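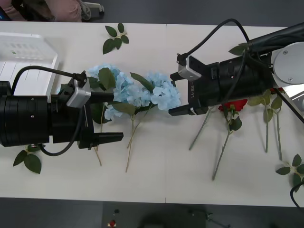

Þórarinsdóttir wrote back that she'd want the price before the demo. Fair. So: 38 a month per arm, 90 with the wrist camera. Say it first, slide 1.

Trivach kit, what's on offer. Two arms, two-finger grippers. Stems are the hard part, thin, slippery. Leaves get in the way of teh camera. Don't oversell. Pause for questions, 10 min max.
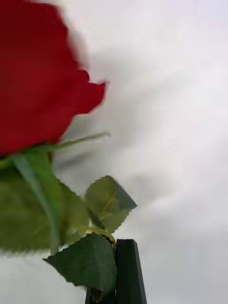 Preben Riis
Product trials, Dalier

Close view = what the wrist sees. Blurry up close, admit it. Setup help is extra, mention befor they ask.

Related
Trundodano tray feeder, first look
Gripper finger swaps
March trial notes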